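Picking parts out of a bin: what should I budget for besides the arm?
Filed under: Shop Equipment > Planning & Buying
3 min read

Pavithra Joseph

Hi all! I'm putting together a spending plan for our little shop in Stamville and I could use a gut check. We have a used KUKA arm on a wooden bench setup and we'd like it to pick small blocks and bars out of a metal bin and drop them into a fixture. My boss thinks the arm was the expensive part and the rest is pocket change. I'm not so sure (he also thought the forklift would be cheap to run).

So far my list has a two-finger gripper, a better bin and something to tidy up the cables. I've got a quote from Havesitz for a cable dress kit at $229, and a plain replacement bin from Wotby at $206. Are those worth it, or should the money go somewhere else first?

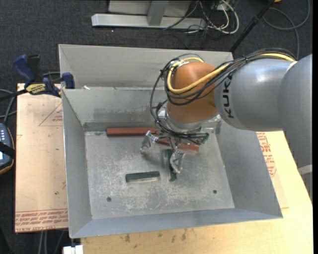 Red bars and green blocks in the bin, gripper over one of the green ones.

I have to turn in the numbers by the end of February, and whatever I leave off won't get bought until next year. Also, do I need a spare set of fingers right away or can that wait?

Hubert Jakubowski

I'd buy the cable kit before the bin. You've got black cables and a yellow one going around the wrist with big loops hanging off the side, and those loops are what will bite you. Mine snagged on the lip of a bin during a slow test move and I lost two afternoons rewiring a sensor. Before you order, run the wrist through every angle you plan to use and measure how much slack it really needs, then tell Havesitz that number. They sold me one that was too short the first time and charged me to swap it.

The bin you have looks scratched up but scratches don't cost you anything. I do like the sloped sides. What I'd check is what happens when a bar ends up close to the back wall like the one you've got there. Can your fingers get down behind it without the wrist hitting metal? If they can't, look at longer fingers or a shallower bin, and then the $206 might make sense.

Spare fingers, yes, get them now! Put them on the same order as the gripper and you only pay shipping once.

Last thing, hold back some 30 percent of the total for brackets, bolts, connectors and stuff you forgot. I know it sounds like a lot. I used all of mine.

Sreekumar Kamath

just get a camera and it'll figure out the rest

Indira Shenoy

Agree with Hubert on the cables. I'd add a line for holding the bin down properly. I see a bar clamp at one edge, and clamps are fine while you're trying things out, but if the bin creeps even a little your taught positions are off and you'll be chasing it all week. There are two holes in the front part of the floor, so maybe you can bolt through those? Check what's under them first. A steel plate under the whole thing would be my pick if the boss will go for it.

Please also put in money for guarding and somebody's time to do a proper risk assessment. We left it off our first plan at Arumugam and had to go back and ask for more, which was not a fun meeting. And a camera doesn't figure out the rest, sorry Sreekumar. You still have to pay for the lighting, the mount, the software and the hours to get it all talking.

Last updated: February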